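Last updated: Monday
6 min read

Notebook, finishing bench. Matte mineral coating, Clerthorpe job, third week of April.

Carrying on from the last entry. The Clerthorpe panels came back with a complaint of patchiness along the long edges. I have the returned set and two untouched offcuts from the same delivery. The patches are not a color fault. Under the ceiling lights they vanish. With a lamp held low to the surface they show as bands where the coating is tighter and slightly polished. That points to the trowel or to suction in the board, and the aim this week is to find out which.

Base mix unchanged: Midine dry binder, batch 41, sieved before weighing. 1000 g binder to each bucket. Water from the filtered tap, left to stand overnight so that both buckets start at room temperature. Pigment is the charcoal paste, added after the first mix and before the rest period. I tried adding it at the end on one small pot and got streaks that would not mix out, so that order is dropped.

Total wet weight of the main bucket was 2490 g on the bench scale, bucket tared. Write this on the lid next time. I lost part of the morning re-weighing because the tape label had come off in the sink.

Priming. Half of each offcut was primed with the Lakthorpe sealer, cut with an equal part of water, and half was left bare. Masking tape down the middle. The sealer soaked into the first offcut unevenly, faster near the sawn end. The second offcut took it evenly. Both were left until dull and dry to the back of the hand.

Coat 1 went on with the stainless trowel, blade nearly flat. The bare halves grabbed within minutes and dragged. I could not go back over them without tearing. The primed halves stayed open long enough for a second pass in the other direction. No difference in coverage that I could see while wet.

Coat 2 went on the next morning. Same trowel, but I used the plastic one for the last pass on the primed half of the second offcut. The plastic blade leaves less burnish and it does not leave gray metal marks. It also flexes more than I like, and the pressure falls off toward the corners of the blade.

Lamp check after drying:
Bare half, steel: bands present, same type as on the returned panels, strongest near the sawn end.
Primed half, steel: faint bands, only where I overlapped passes.
Primed half, plastic: no bands. Slight orange-peel at one corner.

So both causes are real and they add up. Suction does most of it. The trowel makes it visible. The Clerthorpe panels were coated bare, on the old work sheet, which does not call for a sealer at all. Work sheet to be corrected before the next set goes out.

Side question, raised again by the shop floor: how rough should the final surface be. The customer sheet says "fine mineral texture" and gives no number or sample. We have been judging it by thumb. The Majimbun swatch book has a closer match than ours, but it is printed, so the grain repeats every hand's width and the eye picks that up on anything larger than a door.

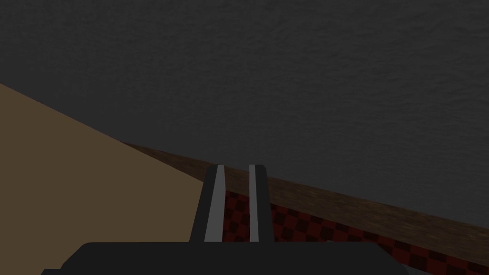
Grain on a dark coat has to stay irregular and low in contrast, otherwise every trowel pass reads as a mark. Coarse filler gives highlights at low lamp angles and fine filler alone goes flat and chalky. The target I would put on the work sheet is the charcoal gray surface in the render: faint mottling, speckle with no pattern to it, no strong highlights. The smooth tan face at lower left is a useful comparison for the other end of the range, a matte finish with no texture to speak of. Under even light like that the dark surface still reads as rough. I would want a low-lamp check on a real panel before calling it a match.

Filler test to follow. Plan is to split one bucket into 2 pots, fine filler only in the first, fine plus a small part of the medium grade in the second. Same board, all primed, plastic trowel for the last pass. Keep the sawn ends to the left on both so they can be compared directly.

Open items:
Sealer on sawn ends may need a second coat. Try brush instead of roller.
Order another plastic trowel, stiffer if there is one.
Check whether the binder in the returned panels was batch 41 or the one before. The delivery note does not say.
Returned panels stay on the lower rack, face out, until the filler test is dry.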